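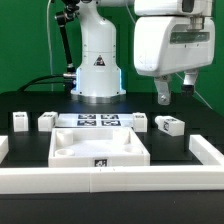
Refund of a tenant deposit after early departure
Posted Aug 5, 2021 in Housing and Rentals

My lease with Dasholm ended in July, two months before the date in the contract, by written agreement between both parties. The deposit was 1000. The company has returned nothing and states that the full amount was applied to cleaning and repainting. No itemized list was enclosed. Am I entitled to request one, and in what form should the request be made?

3 answers

Answer 1
Please review the section of your lease titled Deposit or Security. In most locations a landlord who keeps any part of a deposit must provide a written statement of each charge. Send your request by certified mail to the address given in the lease for notices, and retain a copy. State the amount paid, the date on which you returned the keys, and a date by which you expect a reply. Repainting after ordinary use is generally treated as the landlord's expense, although the rules differ by state.

Answer 2
Same matter with a unit in Sernley. They paid after the second letter.

Answer 3
The early departure agreement should be read as well. Some of these contain a sentence in which the tenant gives up the deposit. If yours does not, small claims court is available for a sum of this size. Filing fees are posted by the county clerk.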